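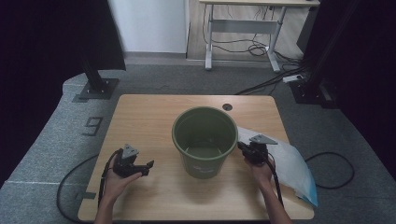 Kirkton Handheld Gripper Pair

Two cabled grippers, one for each hand, for recording two-handed tasks to train robot arms. Each has black jaws and a grey triangular mounting plate on top. The kit suits work with soft items such as bags and bin liners.

Supplied with 2 grippers, cables and a carry case. Weight 400 g each. Hire is by the month from our Randlow depot.

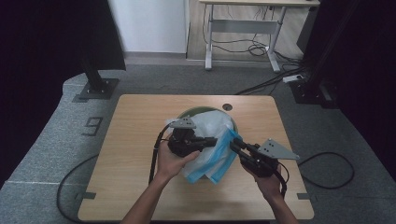

Feven Adugna: We had the pair for February and recorded nearly 2000 runs. Thin plastic took practice. I would order longer cables next time.

Longer cables can be added at checkout. Spare finger pads are sold separately, part 104.

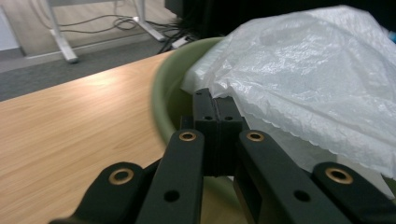

Finger pads closed, at a green basin with a plastic bag over the rim.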